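Who packs the bag now?
5 min read
Last updated Saturday, December 1, 2018

My first job at Darkarbridge was packing school bags. You got an order slip, you got a bag, and you put in whatever the slip said, and by the end of a shift your thumbs hurt so much you opened doors with your elbow. I did that for two seasons before I moved over to the planning desk, so when people ask me what I think of the arms, I always have to say which me they're asking. The thumbs are all for it.

We've had them since May. The system is called Baton, the people who set it up are from Jirier, and it lives in its own little enclosure at the end of the packing floor. What surprised me most is how ordinary it got, and how fast! By the second week people were walking past it with their coffee without turning their heads.

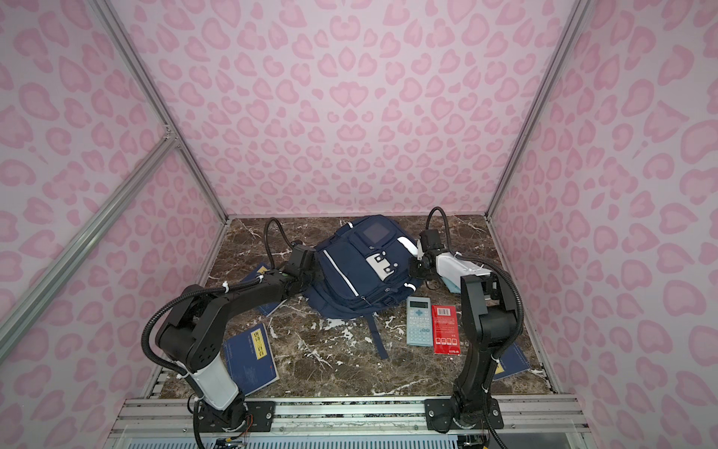
Baton at the bench: navy backpack in the middle, books and a calculator around it.

I'm not going to tell you it's quick. A decent packer beats it easily, and Povilas Kuusk, who taught me the job, beats it while talking about his brother-in-law's boat. But speed was never the part of the work that wore people out. It was the zippers, and the stiff new fabric, and holding a pocket open with one hand while you shoved a hardcover in with the other. If a machine wants that, it can have it.

My trouble is with what's left over. When there were five or six of us at a table, the new kid learned by standing next to somebody good. You picked up that the heavy books go against the back, that a loose strap will catch on the next bag, that some slips are plainly wrong and you should go and ask. Now the new kid gets a stool and a screen and presses a button when something goes wrong. Same pay, easier on the body, and I think it's a worse job. You can do it for a year and come out knowing nothing about bags.

Management (hello, Mockus building, third floor) says the people at the screens are "moving up." Up to what? I asked that at the spring meeting and got a slide with an arrow on it. We shipped some 2000 bags in the first month with the arms running, and I didn't hear one word about who'd be training the next person who needs to do it by hand — and somebody always needs to do it by hand, usually in August, usually on a Friday.

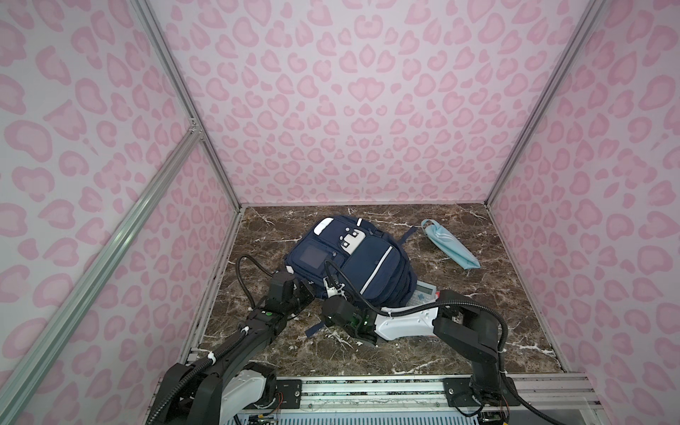

Can an arm like this take over a packer's whole job?
It can take over some of the handling, but reading a bad order slip, teaching a newcomer and deciding when to stop the line still fall to people.

What I'd ask for is pretty small. Put the screen people on the hand table for part of every week, and pay the older packers extra for teaching them. Let the folks who did the job have a say in how the bench is set up, too. Povilas had opinions about it the day it arrived, good ones, and he ended up writing them on the back of an order slip and giving them to me. I still have it in my drawer. I'm bringing it to the next meeting.

295 shares
13 comments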